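Wuterstead Trim Challenge

The Wuterstead Trim Challenge is a student robotics contest in which teams program an arm to find and handle parts on moulded plastic panels. It is run by the Kinano engineering club at Wuterstead and has been held each March since its second year. The first contest took place in autumn and drew 19 students.

Teams work with a gripper and a small camera mounted close to it. Panels are laid flat on the floor, and each team has 24 minutes to complete its tasks. Points are given for reaching a named part, closing on it cleanly and leaving the rest of the panel where it was.
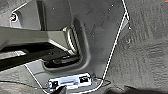

By the Sometti Reference editors | Last updated August 16, 2022

Large grey trim panels are harder to work on than they look. The matt surface gives the camera little to go on, and recesses such as the dark cavity under the crossbeam fall into shadow. Bright metal parts cause the opposite trouble — the silver bracket at the panel's lower edge reflects light, and the thin black cable beside it is easily snagged by a finger coming in low.

Scoring

A full run is worth 366 points. The Schmieder Cup goes to the highest total over two runs, and a separate prize is given for the best written log. Any team scoring under 74 in its first run may change its program before the second — other teams must keep theirs as entered.

See also

Kinano engineering club
Schmieder Cup
Student robotics in Wuterstead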